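Stelwood storage basket, the medium one: my review after a few months

I bought this in July when I finally got fed up with the pile of mail, dog leashes and single gloves living on the end of our kitchen counter. I'd been going back and forth between the Stelwood and the Maddocks one (everybody seems to have the Maddocks!) and the Stelwood was $37 against $46, so that settled it pretty fast.

It came in 4 days, in a box far too big for it, and it smelled a bit like a barn for the first week. I left it on the back porch and that took care of it. Mine wobbled slightly too, but after a couple of weeks with magazines in the bottom it sat flat.

The color was what I worried about most, because orange online can mean anything. I'd call it a reddish orange, brighter on the raised strands and much darker down in the gaps. The braid around the top is nice and thick, and I grab it by the rim all the time. 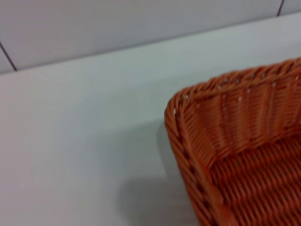 What I don't love

It sheds! Little bits of fiber, mostly when I drag it instead of lifting it, and I'm wiping them up every few days. It's also not great for small stuff. Pens and batteries sink to the bottom and I have to tip everything out to find them, so I ended up putting an old loaf pan inside to hold those.

And I wish it came with a lid. Stelwood sells one for the large size but not for this one, which makes no sense to me.

Would I buy it again? Yes, and I did, I ordered 2 more for the hall closet (hats in one, dog towels in the other). If you need something for a damp bathroom I'd go with plastic, though.

Recent reviews
Dondwood step stool
Maddocks dish rack, second try
Canditstead bath mat
Cheap shelf liners compared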